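The Salminen Prints at the Koltel Gallery: My Review of the Audio Guide

I finally got over to the Koltel for the Salminen retrospective, and since I've already bored all my friends about the woodcuts, I thought I'd write up the thing I spent the whole afternoon holding: the Nedar handheld audio guide. The gallery rents them at the desk, and they've replaced the old clip-on sets with the stiff buttons (I won't miss those!).
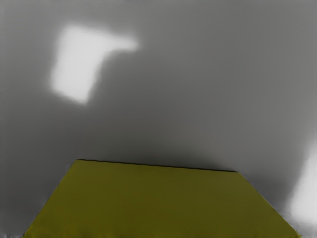
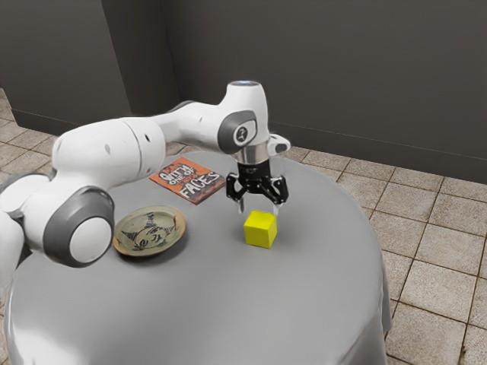
Using it in the galleries

You type in the number next to each print and a voice starts up right away. No menus, no swiping past an ad for the gift shop. The keys are big enough that I could use them without my reading glasses, and the sound is lovely – warm and clear, even in the long room where every footstep echoes.

The commentary itself is a mixed bag. The early landscapes get wonderful stuff about how the blocks were cut and why Salminen kept recutting the same shoreline for years. I stood in front of one small gray harbor print for ages because of it. Then you get to the big color abstracts upstairs and the script goes all misty, with a lot of "invites us to consider," and I took the earpiece out and just looked.

One real gripe: there's no rewind. If a school group goes by and you miss a sentence, you have to start the whole stop over, and a few of them are long. I heard the introduction to the Pinstead sketchbooks three times before I got to the end of it.

Battery and comfort

Mine was showing 30 percent when I picked it up and I was a bit worried, but it lasted all the way through plus a second lap of the ground floor. It hangs on a flat woven strap that didn't dig into my neck. The single earpiece is fine, though it kept slipping whenever I bent down to look in the display cases, and there's a lot of bending down in this show.

Would I rent it again?

For the landscapes and the sketchbooks, yes, in a heartbeat. If you're mostly going for the late abstracts I'd save the money and buy the postcard set, or put it toward cake in the café (get the almond one). I'd also ask at the desk for a fully charged one. They had a whole rack of them behind the counter and didn't mind swapping for the woman ahead of me.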